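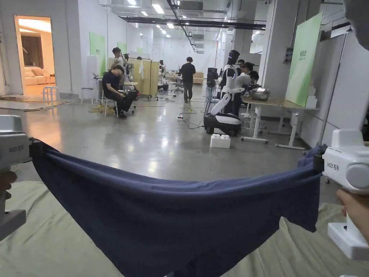
Navy cloth held up by its top edge over a pale green sheet.

Washing and Drying: Frequently Asked Questions
Skendmont Laundry Rooms, tenant information
Page maintained by Nermina Gashi. Last revised December 26, 2018.

Which machines can I use?
Any machine showing a green light. The Ivex machines on the lower floor take normal household loads. The large Orholm machine takes up to 22 kg and must be booked at the desk. Duvets, mattress covers and curtains go in the Orholm only.

How do I pay?
With the laundry card issued with your keys. Credit is taken when the door locks, and it is returned automatically if the machine stops before the first fill. Lost cards are replaced by Jaqueline Salinas at the desk. The balance moves to the new card overnight.

Why does dye come off dark clothes?
Dark cotton is dyed to a high depth of shade, and some of the dye is left on the surface of the fibre without being fixed to it. This loose dye comes away in water and by rubbing. Most of it goes in the first few washes. A garment that still colours the water after that has usually been poorly rinsed at the factory, and home treatment with salt or vinegar will make little difference to modern dyes.

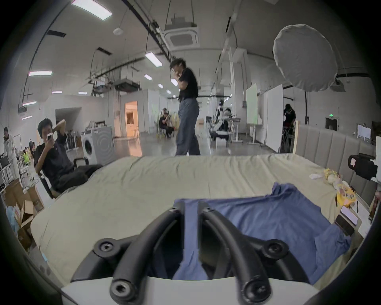

Colour can pass from one fabric to another without a washing machine being involved. The usual route is pressure and moisture together: a damp garment left in a pile, or new dark clothes left on light bedding. A blue T-shirt spread over a pale fitted sheet, as here, is safe enough if both are fully dry. If the shirt has just come out of the wash, put a white towel under it or use a rack. Lift marks with cool water and detergent before they are ironed or tumble dried.

What temperature should I choose?
Follow the care label. Where the label is missing, use 30 for dark cotton and anything knitted, and 60 for white sheets and towels. Program 11 on the Ivex machines is a cool wash with an extra rinse and is suitable for new dark items.

Can I wash bedding and clothes together?
It is allowed, but small items collect inside fitted sheets and come out badly rinsed. Close any zips, and keep the drum no more than three-quarters full.

My T-shirt has twisted at the side seams. Is the machine at fault?
No. This is called spirality. It comes from the twist in the yarn and the way the fabric was knitted, and it appears when the cloth relaxes in water. Reshaping helps for one wearing at most.
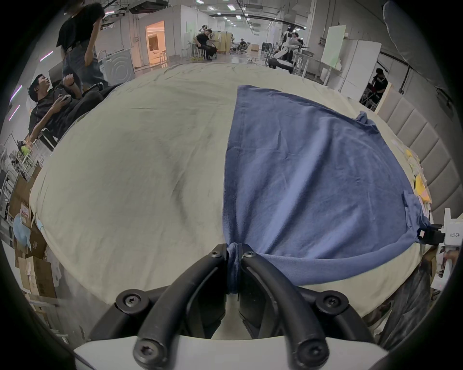 Knitted and woven cotton both give more on the bias than along the grain, and a wet fabric holds whatever shape it is dried in. Pull lengthways first, then across, and stop when the hems are level. The blue cloth on the cream sheet is drawn out diagonally to its right corner, a direction best left for checking stretch. Do not hang a wet item from one corner.

How long may I leave a load in the machine?
2 hours from the end of the program. After that, staff may move it to a numbered basket. Baskets are kept until the end of the week.

Who do I contact about a fault?
Dial 788 from the house telephone and give the machine number. Valeriano Salcedo deals with washers and Aurelio Beltrán with dryers. Claims for damaged items need the garment and its care label. The dryers on the upper floor will be out of use for part of February while the ducting is replaced.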